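### 2. Why I went looking at worktops

I came to this subject through a stain. I'd spilled beetroot on my own counter in October and didn't find the mark until I'd leaned in close with a lamp, and I started wondering how much of what we call a "clean-looking" kitchen is really just a busy pattern doing its job. So I wrote to Bandis, who sell worktops out of Kilomari, and they very kindly let me go through over 3,000 customer comments (a lovely way to lose a month, by the way!).

People who'd bought plain surfaces grumbled about crumbs and smears. People with mottled ones hardly mentioned them, but they did complain about losing things – earring backs, lentils, a contact lens. 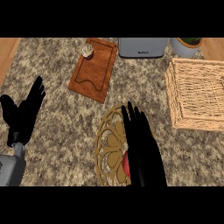

**Figure 2.** Speckled stone-look counter with patches of beige, tan, grey and dark brown (computer rendering).

I sorted the comments by hand into 5 groups, following the scheme in the Retamal survey, and where a comment fitted two groups I put it in both. I know some readers won't like that. I tried forcing each one into a single group first and ended up arguing with myself over every other line, so I stopped. The groups and their wording are in the appendix, and the Ornoma comments, which came in later, are kept apart in section 4.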